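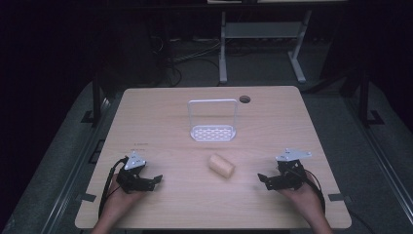 4.2 Standby drain after a major system update

The handsets were of two models, the Pullar and the Konen, bought new through ordinary retail channels and enrolled in December. Twenty of each were used, for a total of 40. All were charged to full, left for one hour on the charger after reaching that state, and then disconnected. Screens stayed off for the whole of each standby run. Mobile data was disabled and Wi-Fi left on, with a single mail account synchronizing at the default interval. No other accounts were added. Automatic brightness, location services and background app refresh were left at factory settings, as earlier work on standby behaviour has mostly done the same and we wished our figures to be comparable with it.

Battery level was logged with the Zostgate client, version-locked so that it would not update itself partway through the study. Zostgate reads the charge counter exposed by the operating system and does not wake the radio to do so. Its own draw was estimated by running five handsets of each model with and without it, and the difference fell within the spread between individual phones. We have not subtracted it.

Each handset completed runs on the old system version, was updated over Wi-Fi, and was then observed for 13 days on the new one. The update build used throughout was the one current on May 25, 2021. Handsets were laid flat, screen up, on a pale wood-grain tabletop (the surface in Figure 4) with a hand's width between neighbours. Room temperature was held by the building's ordinary heating and cooling and was recorded at the start and end of each run.

A run was accepted if it lasted at least six hours without a charge event, a restart or a gap in the log longer than ten minutes. On this basis 2,051 runs were accepted and 239 rejected. Most of the rejected runs came from the first night after the update, when the Konen units restarted on their own to finish installing carrier settings. The rejected runs are therefore not a random sample, and the first-night results for the Konen should be read with care. A second analysis that kept these runs and cut them at the restart gave the same ordering of the two models but a wider interval.

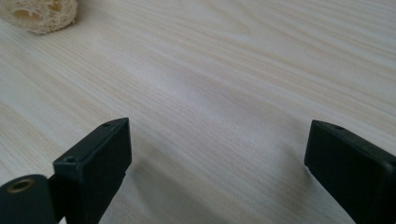
Drain was expressed as percentage points per hour, taken as the slope of a straight line fitted to the log between the end of the first half hour and the end of the run. The first half hour was dropped in every case. Both models report a level that stays at full for some time after the charger is removed and then falls quickly, an effect of how the displayed value is rounded near the top of the range. Leaving it in would make short runs look better than long ones.

The general pattern was the same for both models. Drain rose on the first night after the update, stayed above its earlier level for several days, and then fell back. For the Pullar it returned to the pre-update range within the observation period on every handset. For the Konen it did not do so on three of the twenty, and these three were still drawing more than before when observation ended. They did not share a production batch, and their battery health readings at enrolment were unremarkable.

Two explanations are usually given for the early rise. One is that the system re-indexes stored files and photographs after a major update, and the other is that installed apps are recompiled in the background. Both tasks are normally deferred until the phone is charging, so neither should show up in a standby run on battery. Process lists collected by Zostgate nevertheless show indexing activity on battery in both models during the first two nights. Recompilation appeared only on the charger, as documented. Our handsets carried a fixed set of test photographs and few apps - far less than a phone in daily use - and the rise seen here is probably a lower bound on what owners would notice.

Szűcs has argued that post-update complaints are better explained by recalibration of the battery gauge than by any real change in consumption. Our logs cannot fully separate the two. A gauge that was recalibrated downward would, however, give a step in the reported level and leave the slope much as it was, and it is the slope that changed. Kerekes reached a similar view using an external power meter on a smaller group of phones (Ottó Kerekes, personal communication). We did not have meters for all handsets and chose to keep the method uniform across the sample.

Section 4.3 repeats the procedure with mobile data enabled and Wi-Fi off. The acceptance rules are unchanged, except that the permitted gap in the log is raised to fifteen minutes to allow for brief losses of signal.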